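Hoses, Cuffs and Claims: A Bench Gallery
25 September 2022

I have bought a lot of replacement hose over the years, for shop vacuums, sump drains, a dehumidifier and one very stubborn portable air conditioner, and I no longer believe much of what is printed on the packaging. "Universal" is the word I trust least. It usually means the hose fits whatever the seller had on hand the day the listing was written.

Siu-fong Lau asked me to put a gallery page together for the repair club site, because the same questions keep landing in the inbox. Does a cuff have to match the hose? Can you push a smooth pipe end into any cuff that looks close? Is the expensive hose any better? My answers are yes, no, and I doubt it.

I meant to fill this page with pictures. After going through everything in the folder I threw most of them out. Glossy close-ups of a hose coiled up on a white background tell you nothing except that somebody owns a lamp. I left out the ones the sellers supplied, including all of the Maltex pictures, where the cuff has plainly been retouched. I left out the Murnolo set too. Six pictures, every one of them from the same side, and none with the open end turned toward you, when the open end is what you need to see before you spend any money.

Ya-wen Liu thinks I am too hard on sellers. Her view is that a hose is a cheap part and people should just buy one and try it. Fine, if you live next door to a store with a friendly returns desk. I have a box in the garage that says otherwise, and 31 dollars' worth of cuffs in it that fit nothing I own.

Some notes before the picture, mostly so I can stop typing them into emails.

On cuffs. A stepped cuff looks clever, and sometimes it is. The narrow collar takes one part, the wider ring takes another, and the join is supposed to hold itself together. Whether it does depends on tolerances you can't judge by eye. Measure the outside of the pipe end and the inside of the collar. If the listing gives only one number, ask which it is. If they can't tell you, move on.

On ribs. Close ridges let a hose bend without kinking, and they also collect lint. Every brand says its ribs are different. I ran a length of Dravau hose for two summers next to the no-name stuff and could not tell them apart except by the receipt.

On color. Gray is not a specification. People write in saying theirs is gray and so is the one in the store, as though that settled it. I have had gray hose that stayed soft and gray hose that cracked in June of its first year.

On part numbers. The Sebastian sheet lists a 1404 and then never says what the 1404 connects to. I wrote to ask and got back a link to the same sheet. I would treat any number that appears only once in a document with suspicion.

On tape. No. If the joint needs tape on day one, you have the wrong cuff. Tape is for getting through a weekend, and it leaves a gum that will annoy you when you finally order the right part.

On "crush-proof." I stepped on one. It was crushed.

Siu-fong wanted a second page with fit charts. I have no objection to charts if somebody measures the parts first, but I won't copy numbers off a box and put the club's name on them. Send in your own measurements, with the inside and outside diameters marked as such, and I'll add what I can check.

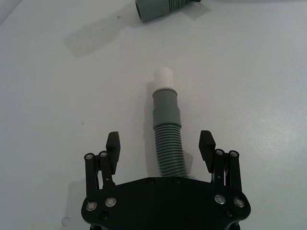
Gray corrugated hose with a stepped cuff and a smooth white end. Looks like a tidy fit, but measure yours anyway.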